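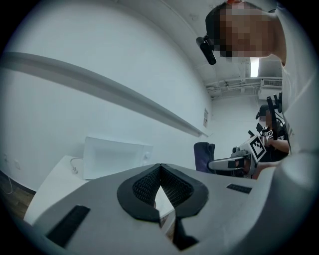

Equipment > Demonstration tools > Trovska hand-held gripper

Trovska Hand-Held Gripper
By Saimi Ahonen, December
11 comments | 345 shares

The Trovska is a gripper you hold in your own hand, made for recording the sort of everyday jobs that a robot arm might one day be asked to do. You close it on a cup or a cloth or a drawer knob, you get on with the job, and the recording goes off to be used for training. We have been building and lending these at Nandton for long enough now to have strong feelings about them, and this page is my attempt to put down what the tool is, what we learned with it, and what you get if you order one.

What it is for

The older way of teaching an arm was to steer it from a desk, and anyone who has done that for an afternoon will know how tired and cross it makes you. With the Trovska there is no arm in the room at all while you are recording. You simply do the task, and you do it at something close to your normal speed, which our learners (and our collectors!) both seem to like a good deal better.

It can be used alone, or as a pair, or together with a head-worn camera. The head view is an extra, and it took us a while to decide whether it was worth the bother of straps and charging. The results below are why we now put it in the order form.

What we found

Our main study used 2,000 demonstrations, all of them collected with the Trovska in ordinary rooms at our Tarberg site. We trained one policy on the gripper recordings alone, and another on the same recordings with the head view added, and then let each of them have 200 tries on the arm with objects it had not met before.

For plain picking up and putting down, the two came out so close that I would not spend money on the difference. Where the head view did help was in jobs with a bit of searching in them – finding the lid before fitting it, say, or going back for the second sock. The gripper's own view is lovely and close, but it loses sight of anything you are not pointing it at, and the policy would wander about rather forlornly.

The other thing we noticed, and I was slow to believe it, is that a change of room did more good than a change of person. A set gathered by two people across many rooms beat a set of the same size gathered by lots of people in one. If your time is short, carry the tool down the corridor!

What it still does badly

Shiny things trouble it, and so does very fast wrist turning, where the tracking slips and the recording has to be thrown away. Heavy objects are no good either, partly for the jaws and partly for your forearm. We suggest stopping for a rest well before you think you need one, as tired hands make untidy recordings.

Ordering and loan

Each Trovska comes with its jaws fitted, a spare pair of finger pads, a printed set of markers, a charging lead and the Rana software, which lines up the gripper and head recordings and flags the ones it doesn't trust. Head cameras are ordered separately. Left-handed people need nothing special, though do tell us, and we will set the wrist strap the other way round before we post it.

Loans are for a month, and can be stretched if there is no queue. Please send tools back with the pads still on, even if they are worn to nothing – we like to see how they wore.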